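大小双槽到底留不留,准备换台面的进来说说
版块:厨房与卫浴
主题状态:开放

Gudrun Berge 楼主
发表于 2021年5月2日
台面打算九月换,Lindqvist 的人已经来量过尺寸。现在的水槽是大小双槽,左大右小,用了好些年。量尺寸的师傅建议趁这次改成大单槽,说现在做台面的客户多数都这么选,开孔也省事。我丈夫同意他的意见,我还没想好。
我的习惯是大槽洗,小槽放沥水架,洗完的盘子直接搁进去,水就流走了,台面上不用再铺垫子。改成单槽以后,沥水架只能放台面上,我家台面不算宽,旁边还要切菜。
家里有洗碗机,但锅、木勺、带金边的碗都是手洗,每天总有一些。
报价单上两种都列了。Sistero 的单槽比双槽便宜,台面开孔的钱一样。龙头另算。想听听两种都用过的人怎么说,只用过一种的也可以说。

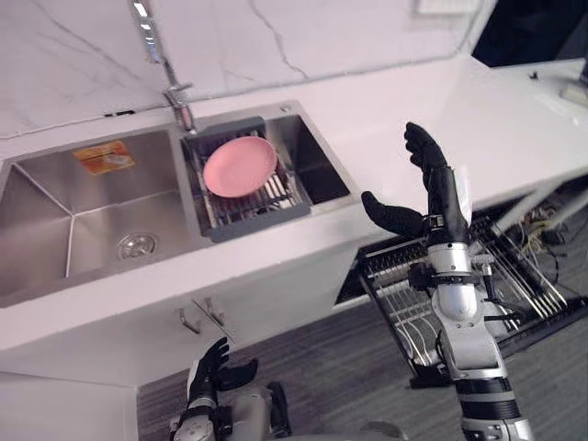
Eskil Eide
单槽和双槽我都用过,换过来就不想换回去了。小槽除了放架子没有别的用处,烤盘放不平,大汤锅也放不下,等于花了台面的宽度去换一个放架子的坑。单槽里配一个可以架在槽沿上的沥水篮,需要的时候拉出来,不需要的时候收进柜子,效果一样,地方还大。
另外双槽下面的排水管多一个三通,柜子里能放垃圾桶的空间就少了。这一点你可以打开柜门自己看看。

Ulla Sjögren
不同意楼上。架在槽沿上的沥水篮我买过,推来推去,盘子放上去重心不稳,半夜自己滑下去过。而且篮子占着槽的上方,下面洗锅的时候脏水会溅到干净盘子上。洗和沥分开才是双槽的意义。
我家单槽用了两年,现在最想念的就是小槽。锅泡着的时候想洗个苹果,要先把锅端出来,端出来又没地方放。

Eskil Eide
回复 Ulla Sjögren:泡锅可以放在灶台上泡。我家就是这样,加水,放一点洗洁精,吃完饭再端过去。

Ulla Sjögren
回复 Eskil Eide:灶台上还在做别的菜呢。

Jonatan Fjeld
我做过几年橱柜安装,说几句跟选择有关的。
一,先看柜体宽度。柜子窄的话,双槽两边都小,谁也放不下,这种情况我会劝人做单槽。柜子够宽,大小双槽没有什么毛病。
二,看槽底坡度。单槽面积大,坡度做得不好的话,菜渣会停在角上,要用手扫。直角的槽更明显,角上容易积一圈白的水垢。挑的时候带一杯水去店里倒进去看,店员一般不会拦。
三,排水管。Eskil Eide 说的三通占地方是对的,但现在有靠后墙走的排水件,装上以后前面能空出来。价钱不贵,装的时候跟师傅提前讲,等柜子装完再改就麻烦。
四,如果换台面的同时换槽,要让做台面的和卖槽的用同一份开孔图。我见过开孔大了的,最后用胶补,隔年胶就发黑了。

Gudrun Berge 楼主
谢谢 Jonatan。柜体够宽,这个没有问题。开孔图我去问,Lindqvist 那边说由他们出,但槽是从 Sistero 订,我不确定两边有没有对过。
再问一个,台面材料在 Gosine 的两款里选,一款亮面一款哑光,都是浅色。水槽边上会不会容易留水印?我们这边水比较硬。

Oda Dalen
我家是 Gosine 的哑光,浅灰。水印有,干了以后在龙头根部有一圈,每天擦就没有,两天不擦就要用一点白醋。注意白醋不能久放,擦完马上用清水过一遍,保养卡上也是这么写的。亮面的我姐姐家用,水印看得更清楚,但是也更好擦。
茶渍和姜黄要快点处理。我有一次把咖喱勺放在台面上过夜,黄印磨了好几次才淡下去,现在斜着看还有一点。
双槽单槽我投双槽一票。手洗的东西多就留着小槽。

Eskil Eide
手洗的东西多更应该用单槽,大件转得开。楼主说锅也手洗,平底锅的把手在双槽里总是顶着中间那道隔断。

Oda Dalen
回复 Eskil Eide:大槽够大就不会顶。你以前用的是不是左右一样大的那种?

Eskil Eide
对,一样大的。

Oda Dalen
那跟楼主家的不是一回事。

Eskil Eide
好吧,这点我收回。三通那条不收回。

Jonatan Fjeld
补充一下,还有一种中间隔断做低的双槽,隔断比槽沿矮一截,平底锅的把手可以搭过去。缺点是大槽放满水会漫到小槽里,不过习惯了也没什么。楼主可以问问店里有没有,不一定每家都卖。

Gudrun Berge 楼主
这个我没听说过,去问问。
龙头的事也一起说了吧。我看中 Mekach 的一款抽拉龙头,标价 1480 克朗,不含安装。店员说阀芯包换,软管不包。有人用过吗?抽拉的软管会不会缩不回去?

Ulla Sjögren
我用的就是 Mekach 的抽拉。缩不回去通常是柜子里的配重块被东西挡住了,我家是垃圾袋卷卡在那里,拿开就好。喷头的橡胶孔会结垢,用手指搓一搓就掉。
如果留双槽,要看龙头转过去能不能够到小槽中间。我家邻居装完才发现只能够到隔断边上,小槽要冲的时候每次都得把喷头拉出来。

Jonatan Fjeld
这条很重要,很多人漏掉。拿纸板剪一个龙头长度的样子,在现在的槽上转一圈就知道了。

Oda Dalen
我换龙头的时候还有一个教训,先关角阀,再试一次是不是真的关死了。老角阀拧到底也会滴。我们最后连角阀一起换了,一只 49 克朗,比再叫师傅跑一趟便宜得多。新的装上以后每年拧动一两次,不然又会咬死。
顺便,沥水架的脚垫掉了可以单独配,五金店按粗细买就行,不必整个换。 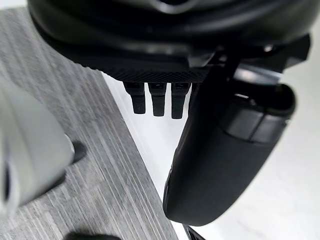 Oda Dalen 上传的附件,点击查看大图

Eskil Eide
软管我也多说一句。换的时候别把旧垫片留在接头里,新旧两片叠在一起,拧得再紧也会渗。柜子底板放一张厨房纸,过一夜看看有没有湿印。

Gudrun Berge 楼主
都记下了。昨天用纸板试过,按 Mekach 那款的长度,能转到小槽中间再过一点,够用。
开孔图也问了,Lindqvist 的回答是等槽到货以后按实物量,不按图。Jonatan 觉得这样可以吗?

Jonatan Fjeld
可以,比按图稳。但要问清楚槽到货和来量之间隔多久,别让槽在你家走廊里放一个月。台面厂排期长的时候最多要等 4 周。

Ulla Sjögren
槽到了先拆箱检查有没有磕碰,检查完再盖回去。我那个边上有个小坑,装上以后才看见,店里说签收了不管。

Gudrun Berge 楼主
好,会拆开看。目前倾向留大小双槽,隔断矮的那种如果有现货就要矮的。我丈夫还在坚持单槽,昨晚他洗了一次烤盘,又拿这个来说事。烤盘在大槽里也要斜着放,这个我承认。

Eskil Eide
替我向他问好。

Oda Dalen
烤盘一周洗几次?杯子盘子一天洗几次?让他自己算。

Gudrun Berge 楼主
他说烤盘归他洗,所以他的意见应该算得重一点。
等矮隔断的那款问到价格我再来更新。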